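Brirkham Kitchen Sinks: Data Card

Version of 2021-05-11
Maintained by Ah-rin Ham

Summary

The Brirkham collection documents the kitchen sink area in private homes and the dishes that pass through it. It covers washing, rinsing, draining and putting away. Stoves, refrigerators and dining tables belong to the companion collection, Skoretti, and are not included in this release.

Scope

Each kitchen is entered under one household code. An entry records the type of sink, the drying arrangement, the counter surface and the storage below. Double-bowl sinks are entered as a single unit, with the left and right bowls noted separately – a larger bowl is marked "main" wherever the two differ in size.
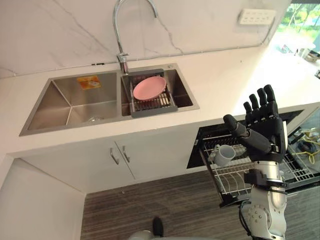 Drying racks are classed by position: on the counter, over the sink, or inside a bowl. A rack that hangs from the rim by its handles is classed as inside the bowl. Plates, cups and pans resting on a rack are listed under the rack and not under the sink.

Labels

Object names follow the Akia word list, level 2. Sponges, cloths and brushes share the label "cleaning item." Faucets carry a shape label only; brand and finish are left blank unless the household supplied them.

Known limitations

Dishwashers are underrepresented. Small deck fittings, such as soap dispensers and caps, are labeled inconsistently in the first batch and will be reviewed in June. Entries transferred from the older Dufour list lack counter material.

Access and contact

The collection is available for noncommercial study on written request. Corrections should cite the household code and be addressed to Ah-rin Ham.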